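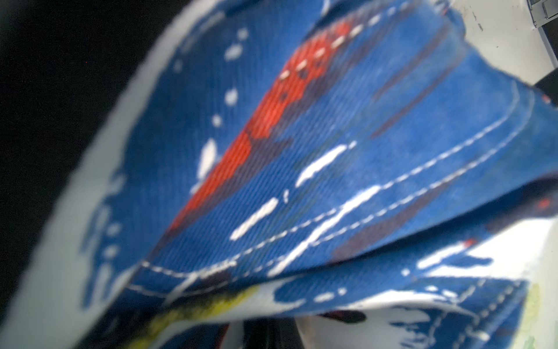
> Has anyone on the list tried to shorten curtains in a ribbed cotton without
> the hem going wavy? I bought two pairs second-hand in Dralldale and they
> are 30 cm too long for our windows. My machine pulls the top layer
> forward, and at the end of the hem I always have a little fold left over.
> I have unpicked it twice already. Also, should I wash them before I cut?

Dear all,

I had the same trouble last winter with the curtains for our hall in Wivholm, so I will write what helped me. Please excuse my English, some sewing words I know only in my own language.

Yes, wash first. Mine became shorter by about 10 cm after one wash at the normal temperature, and I was very glad that I had not cut. Then hang them on the rail for a few days – the cloth drops a little, and each panel drops differently. Mark the length while they hang, not on the table.

For the wavy hem, the pressure of the foot was too strong on my machine. I turned it down and made the stitch longer. Before this I also tacked the whole hem by hand, with big stitches, and it took me one evening per pair. A walking foot is better, they say at Campbell, but I did not want to pay for one.

If the ribs run up and down, follow one rib with your ruler when you check the side edges. The print is not always straight on the cloth, mine was not, and then you must choose which one to believe. I chose the ribs.

One question from me also. Does the Asisari thread still come in the large cone? The shop has only small reels since July.

Many greetings from Wivholm

To leave the list, send an empty message with "unsubscribe" in the subject line | Contact the list owner | Back to top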